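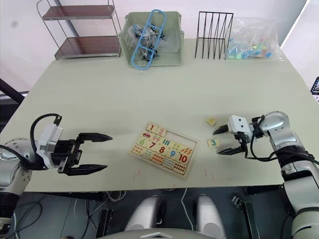 Figure 5. Number puzzle task, with the board between the two arms and the "3" piece lying on the table near the right gripper.

5.2 Puzzles, tidying and the gap between them

Putting a child's number puzzle back together is one of the tasks most often used to argue that two-armed machines are close to being useful at home. We are not convinced. The task has a lot going for it as a bench test. Each piece has a number on it, the slots are cut into the board, and anyone can tell when the job is finished. Those same features make it a poor stand-in for tidying a real playroom, and we think the earlier literature, including our own first report on Jenel, has been too quick to move from one to the other.

Consider what is asked of the machine in Figure 5. The board lies at a slight angle to the table, and the slot after the "1" and "2" is open. The "3" is flat on the tabletop, and a small yellow piece with a picture on it is loose a short distance beyond. To a person, the next step is so plain that it hardly counts as a decision. For the controller it is at least four problems: find the piece, get a finger under or around something thin, turn it to match the slot, and let go without dragging it back out. Papers tend to report the first and the last. The middle two are where our runs went wrong.

We ran the task under two controllers. Ternoleo plans each grasp from geometry and then executes it with little correction along the way. Grumix was trained on teleoperated runs and corrects constantly, sometimes to its own cost. Training used 2000 demonstrations, and we repeated it with a random half of them, 1000, to see how much the extra collecting had bought. The answer was less than we had hoped. The larger set produced smoother approaches and fewer stalls above the table, but the rate at which pieces ended up fully seated barely moved. Most failures under both settings were pieces resting on the lip of the slot, tilted by a few millimeters, with the controller treating the job as done.

This last point matters for how results are scored. Under the loose rule used by Sadeghi, a piece counts as placed if its center falls inside the slot outline. Under the strict rule we prefer, it must lie flush. Maiara Nogueira rescored 22 of our runs by hand under both rules, and the ranking of the two controllers changed places. We would ask readers to treat any headline number on this task with care unless the rule is given, and that includes numbers from us.

The two arms also did less together than the setup suggests. It is natural to expect one gripper to steady the board while the other presses a piece home. In practice the idle arm stayed near the board and took no part in most runs. When we forced it to hold the board, seating improved, but each run took longer and the two grippers sometimes got in each other's way. A bimanual platform is not evidence of bimanual skill, and we suspect that a good deal of published work on this kind of task could be repeated with one arm and a clamp.

The rest of the table deserves a mention. Along the back are a slotted plastic basket, a wire file rack, a small shelving unit and a large clear bag of small colorful blocks. None of these is part of the puzzle task. They are much closer to what a household would want handled, though, and they are far harder. A soft bag has no fixed shape to plan against. Small blocks pile up and hide one another. Neither controller has any notion of which item belongs in which container, and we know of no training signal in our setup that would supply one.

We also note how much the operator still does. Between runs a person reset the board, put the loose pieces within easy reach and checked that none had landed face down. If that time is charged to the machine, as it should be in any claim about saved labor, the puzzle is finished sooner by the person alone. We kept no formal log of reset time before July, so we give no figure for it in this section. Later runs are covered in Section 6, where resets are timed and the strict rule is used throughout.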